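Campaign Office Walkthrough, Stidis Street headquarters
Filled in by Bonifacio Barroso, 5 Apr 2025

I do this before every big canvass weekend and I type up my comments so the county party people don't have to read my handwriting. Last time was October, and a few of these items are the same ones I griped about then. Sorry!

EXITS AND AISLES
Front door opens fully: Yes
Back door opens fully: No
Yard signs again. We took delivery of 597 of them for the Kanaujia council race and whoever stacked them put the whole lot across the back hallway. I moved enough to squeeze through sideways, but that isn't a pass. They need to go in the garage by tonight.
Exit signs lit: Yes, both
Aisle between phone tables clear: Mostly. Somebody's rolling suitcase was in it.

FIRE
Extinguisher by kitchenette, tag current: Yes
Extinguisher by print room, tag current: No
Expired. I called the service company and they want to come out and look at both (fine by me, the fee is the same).
Smoke alarms tested: Yes. I warned the phone bankers first this time and they still screamed.
Posted occupancy 71: Sign is up and readable
Please, please look at that number before anyone books the debate watch party. The sign-up sheet is at 102 and still climbing. Either we move it to the Drastia Hall or we close the list. I'd move it, the parking is better anyway.

ELECTRICAL
Power strips plugged into wall only: No
Found one strip feeding another under the data entry desk, with the coffee maker on the end of it. I unplugged the coffee maker and I know I'm not popular.
Cords taped down: Yes, except by the window
Space heater: Unplugged and tagged. It can go home with its owner.

SECURITY
Voter list printouts locked up: Yes
Door code changed since last cycle: No
We had over 1785 people through here last cycle counting door knockers, interns and the pizza guys, and I'd bet half of them remember the code. Change it!
Cash box logged: Yes
Threatening mail folder kept up: Yes, two new letters, copies passed to the police liaison

CANVASS KITS
First aid pouches stocked: Four short on bandages
Reflective vests: Good
Buddy sheets printed: Yes. Brellasine Heights gets pairs only, no solo walkers, there are loose dogs up there and the sidewalks quit halfway up the hill.

RESULT
Pass with corrections. Back hallway and power strips today, extinguisher and door code before the weekend shift. I'll swing by again tomorrow morning and sign off if the hallway's clear, and if you've got keys to the garage, text me, mine stopped working.

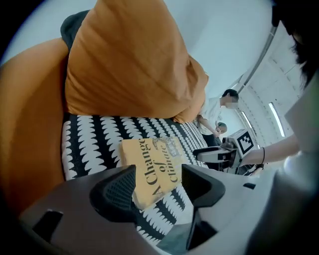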